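Cletby Town Council Opens Registration for Stalls in the New Covered Market

CLETBY, 19 July 2021 – The Town Council of Cletby informs all traders and residents that registration for the new covered market on Rumville Road is now open. The market has 362 stalls, and the first traders will start to sell there in August.

Traders who already hold a permit for the old street market have priority for the first 24 days of registration. After this period, the stalls which remain free will be offered to new applicants. The Council has received 2,058 requests for information since the spring, so we kindly ask everybody to prepare the papers in advance.
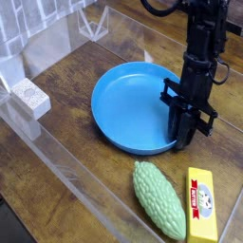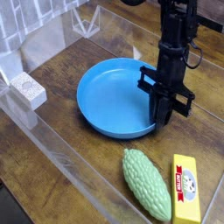
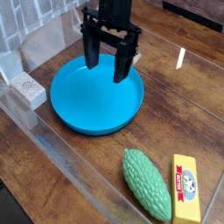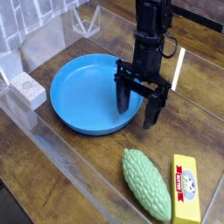 Blue dish on the table, with the gripper above or in it.

The building works were done by the company Ouazzani, and the electric supply is managed by Gener. The hall has a surface of 3,626 square meters, with separate areas for food, clothing and household goods. Delivery vehicles must enter from the north gate before seven in the morning.

The street market will stay open until the move is finished. During these weeks the bus stop at Rumville Road is moved to the other side of the street.

Forms can be collected at the permit desk in the Town Hall, on the ground floor. Each trader can apply for one stall only, and must bring an identity document and the current permit, if there is one.

Issued by the Press Office, Cletby Town Council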